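Teleoperated demos: gripper closes late on every replay
Robotics & Automation > Teaching by demonstration

Parveen Khondokar
October 2023
I'm recording pick demonstrations by remote control on a KUKA arm, bin to bin, mixed objects. Joint positions and gripper state are logged at 50 Hz. On playback the arm follows the path well but the fingers close late, so light objects get pushed along the floor of the bin. Moving the arm by hand to record doesn't show the fault. Is this a logging problem or a controller problem?

Farance
Probably lag. Try a faster network.

Obaidul Gazi
Logging, most likely. Check whether you store the gripper command or the measured finger position. If you replay the measured position as a command, you add the actuator delay a second time. Mine came to 90 ms. Log both, replay the command, and stamp them from one clock.
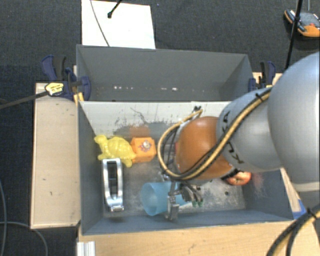
Cups on their side are the worst case, as they roll at first contact. Slow the last 20 mm of the approach when you record those. Fruit and boxes are more forgiving.

Don't discard the old recordings. I shifted the gripper channel on 2,000 of mine with a script and only had to redo the cups.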